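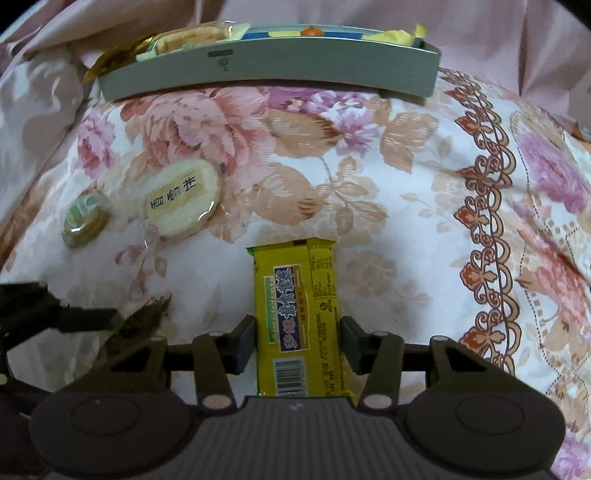
Our house rules for gripper sessions, second go

May 8, 2018

I promised in the comments that I'd write up the rules we use when we record hand-held gripper sessions, and then it took me all winter. Sorry! The old version was a page of scribbles stuck to a cupboard door at Brisorier. Since October it has grown into a proper document, we've tried it on three projects, and I like it so much that I want other people to pinch it.

Most of it is dull, which I mean as praise. The first rule is that you look at the finger pads before every session. Wipe them, press them together, check they meet square. We lost a whole afternoon on the Rirna job to a pad that had crept round on its screw by a hair, and every grasp in that batch has a little twist in it that you can't unsee once you know.

Second rule: start open, end open. Each recording begins with both grippers open and clear of everything, and finishes the same way. If you forget, you don't trim it later, you bin it and go again. People grumble about this one for a day or two and then stop.

Third, and my favourite, is about packets. Food wrappers are wonderful things to practise on (crinkly, shiny, full of air, never the same shape twice) and they are also where everyone's habits go to pieces. So we say: come at a long packet from both sides at once, close until the wrapper just gives, and stop there. No squeezing for luck. If the contents crack, the packet comes out of the set and goes in the snack drawer. Never hold by the crimped end unless the task sheet asks for it.

With two hands going it gets more interesting. We let both grippers hold something at the same time, but only one may be travelling over the box rim at any moment. I argued against this when it was first suggested, as I thought it would make everyone slow and wooden. I was wrong. It made people calmer, and the number of knocks and dropped items went right down.

Then there's the cloth rule, which visitors always ask about. We used to work on plain grey boards. Now the rule says that patterned cloths must be used as often as plain ones, the busier the better, and that you smooth out the folds but don't iron them flat. Real tables have flowers on them! A system that has only ever seen grey board will have a nasty surprise at my mum's.

Logging: one line per recording, written straight away, in words a stranger could follow. "Fumbled, regrasped, fine" is a perfectly good line. "OK-ish" isn't. We went back through 1,118 recordings from before the rule and had to set aside 300 of them simply because we couldn't tell what the note meant, and I still wince at that.

Breaks are 12 minutes and you put the tools down for all of it. Wrists matter more than the schedule. Ollura have a stricter version with stretches, which I keep meaning to copy.

Still unsettled: how to number retries, and whether left-handers should swap the task sheet over or leave it as it is. Kramer do it one way and we do it the other. If your group has a rule for either, put it in the comments and I'll try it on the next batch.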